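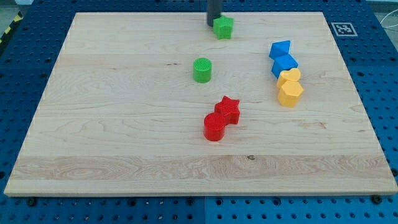 Tipps für die Werkstatt: den Sortierarm in Schuss halten

In Foren liest man, ein kleiner Greifarm müsse alle 200 Betriebsstunden neu kalibriert werden. Ich halte das für übertrieben. Unserer in der Werkstatt in Clumau läuft seit Februar, und fast jeder Fehlgriff kam vom Tisch, kaum einer vom Arm.

Zuerst das Brett. Holz arbeitet, auch verleimtes. Legen Sie ein Stahllineal quer und längs auf und leuchten Sie von hinten dagegen. Wer mehr als einen halben Millimeter Spalt sieht, braucht am Greifer gar nicht erst zu schrauben. Vom Ölen rate ich ab, auch wenn Parkell das im Heft zum Arm empfiehlt: Die Klötze rutschen dann beim Zufassen weg.

Schrauben an der Lochplatte mit 6 Nm anziehen und nach einer Woche noch einmal prüfen. Schraubensicherung ist an dieser Stelle Geldverschwendung.

Den Marker flach auf den Tisch kleben, matt bedruckt, nicht laminiert. Glänzende Folie spiegelt unter der Werkstattlampe, und dann meldet die Steuerung Fehler 3083, der laut Anleitung »Antrieb prüfen« heißt. Catherine MacAulay hat deswegen einen ganzen Nachmittag lang ein gesundes Getriebe zerlegt.

Gedruckte Klötze: Grate an der Unterkante mit 500er Papier abnehmen, die Oberseite lassen, wie sie ist. Angeblich greift es sich mit glatt geschliffenen Deckflächen besser – ich habe keinen Unterschied gemerkt. Zum Testen die Teile ruhig so hinlegen, dass sie sich berühren. Mit sauber verteilten Klötzen besteht jeder Arm die Prüfung.

Greiferfinger mit Spiritus abwischen, trocknen lassen, fertig. Das Pflegeset von Moncrieff riecht wie Spiritus und kostet das Vierfache.

Kabel nie quer durch den Arbeitsbereich legen, und am Ellbogen des Arms eine Schlaufe Reserve lassen.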